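Character Design for Games: Handout 2
Silhouette, palette and sprite limits

Drullholm is a side-scrolling platform game whose lead, Jotness, is a badger drawn within a sprite of fixed size. The first version used 10 colours. The released version uses fewer, as the palette had to be shared with the background tiles.

Read the design notes before the seminar. Mark each point where a change to the outline came from a memory limit.

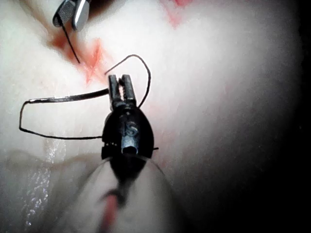
Fig. 1. Instrument jaws closed on a curved needle.

Jotness has 2 idle poses. Both keep the ears clear of the head so that the outline reads at small sizes. The rival character, Pacheco, shares the same walk cycle with a different head and tail. The sprite sheet lists 1,633 tiles in total, including duplicates kept for mirrored frames.

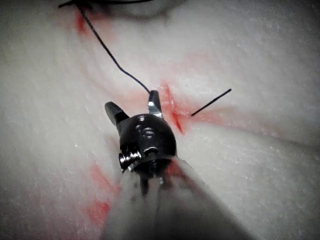 Mirroring saves storage but swaps any marking that sits on one side. Pacheco's torn ear therefore changes sides when he turns. In the sequel, Dretholm, the tear was moved to the tail.

Exercise: redraw one idle pose in four colours. Submit the outline and the coloured version as separate files.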